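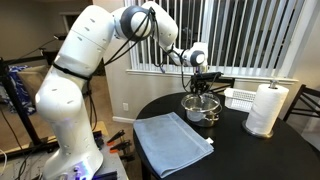
Residents of Pultgate who had grown used to carrying water up four flights of stairs have discovered a faster way of reaching the housing company than its phone line. They post the stairs.

The hashtag, #PultgateUpstairs, began in August with a 22-second video by Manuela Martinelli, a school bus dispatcher who lives on the fourth floor of a building run by Jestis, the district's largest landlord. In it she turns the kitchen faucet, waits, and reads aloud from the letter telling her that her water pressure is "within seasonal expectations." The faucet coughs once. By the next morning the clip had been shared in most of the neighborhood's group chats, including, according to two members, the one used by Jestis building managers.

Martinelli had called the company's service number nine times before that. She kept a list on the refrigerator. "On the sixth call they asked if I was satisfied with the fifth," she said.

Within two weeks 155 households had posted clips of their own. Most followed the original format of faucet, silence, letter. A few branched out. One man on Leone Street filmed himself shaving with sparkling water, and a retired couple set their dripping showerhead to a waltz, which remains the campaign's most popular entry and is, by general agreement, slightly too long.

The company's first answer was a statement on its website thanking tenants for their "engagement with the topic of water." Its second was a survey. The survey asked tenants to rate their building's lobby, mailboxes and exterior lighting on a scale of one to five, and had no question on plumbing. More than 200 people filled it in anyway and used the comment box under "Lighting" to describe their bathrooms.

That gave the organizers something they had lacked, a written record in the landlord's own files. Leonardo Dal Bello, a paralegal who lives two doors down from Martinelli, spent his evenings sorting the videos and comments by address and floor. He found that 122 of the complaints came from just three buildings, all fed by the same pump station and all above the second floor. He put the result on a map, colored the map blue, and posted that too.

"People had been told it was their own pipes," Dal Bello said. "Every one of them had been told that, in nearly the same sentence."

The map was followed by a gathering outside the Jestis office, where tenants lined up with empty buckets. Organizers had expected a few dozen people and got 150, along with a man selling lemonade, who did well. A company representative came out after forty minutes and offered everyone a glass of water from the office cooler. The video of that moment has its own hashtag.

Jestis has since agreed to replace the pump and has hired a contractor, Fluserier, to inspect the risers in all three buildings. Tenants will receive a partial rent credit for the affected months, though how partial is still being discussed. The company described the work as part of a long-planned upgrade. Asked when the planning had begun, a spokesperson said she would have to check.

City inspectors, who received their first complaint about the buildings two years ago, have now opened a file.

Martinelli says she will keep the hashtag going until the water reaches the fourth floor at breakfast time - it currently arrives at about 11 at night, when she is usually asleep. She has also had a call from the service line, asking whether she would like to close her ticket. She asked which one.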